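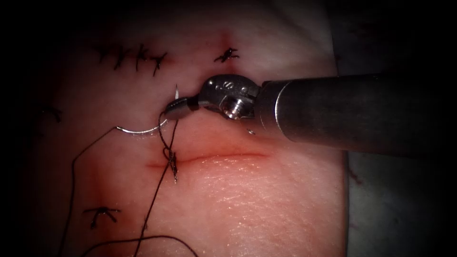

What should I check before I buy a restored truck I've only seen in a listing?
Pay a local shop to put it on a lift and send you their own pictures of the frame rails, the floors and the numbers on the engine and axle, and don't send a deposit until you have them.

Pinned from the buying FAQ. Discussion continues below.

rustbeltandy
Good advice, and I have ignored it twice. Currently looking at a '78 four-wheel-drive pickup out of Kendale. Seller says frame-off restoration, original engine, "needs nothing." There are 396 photos in the ad and not one of them is of the underside. I now know a great deal about the dome light.

flathead_mo
Needs nothing means needs a carburetor. "Needs a little TLC" means needs a truck.

Ask him for the build sheet and a shot of the engine pad stamping. If he says he'll have to dig those out, give him a week and then go look at something else.

rustbeltandy
Asked. He's digging.

two_tone_tess
I'm going to disagree with the FAQ a little. I've bought from Kendale area sellers sight unseen and been fine. Half these guys are retired and restored the thing in a two-car garage. They don't know how to photograph a frame and they don't have a lift. Missing pictures aren't proof of anything. Call him up and talk for twenty minutes, you'll know.

flathead_mo
You'll know he's good on the phone.

two_tone_tess
My last one drove home 600 miles, Mo. How's yours?

flathead_mo
Stationary. Very original.

gearoil_behind_ears
Prendergast Truck & Axle does inspections out that way, they did one for me in August. Went over the whole thing, pulled a diff cover with the seller's okay, and wrote up what they found in plain sentences. It cost me less than the chrome I'd already picked out for a truck I ended up not buying. They found 2 different paint colors inside the rear axle bracket and a patch in the floor that was mostly seam sealer and optimism.

rustbeltandy
Do they care if the seller is standing there the whole time? This one strikes me as a stander.

gearoil_behind_ears
Mine brought a lawn chair. They worked around him.

k5_or_bust
Check the rear end tag too. Plenty of these "all original" trucks got a Hundus swap axle at some point. Nothing wrong with the axle, it just shouldn't be priced like it came from the factory. Same goes for the transfer case.

two_tone_tess
A Hundus axle is an upgrade and I'd pay extra for it.

k5_or_bust
Then you and the seller should meet. The ad says original, is all I'm saying.

rustbeltandy
Update. Paperwork has been dug. The build sheet is real and matches the VIN. The engine stamping photo is a close-up of something gray, could be a block, could be a sidewalk. He also tells me another buyer is driving in from Mistenitz with cash.

flathead_mo
That guy has been driving in from Mistenitz since I was in high school. He must be worn out.

two_tone_tess
Build sheet matching is a big deal, don't let them talk you out of it. I'd go.

rustbeltandy
Booked Prendergast for 2 in the afternoon tomorrow. Seller agreed and asked if he should bring anything. I said a flashlight. Will post the report when I get it, including the parts that make me look dumb.

gearoil_behind_ears
Ask them to do the cab mounts. They'll skip those if you don't mention it.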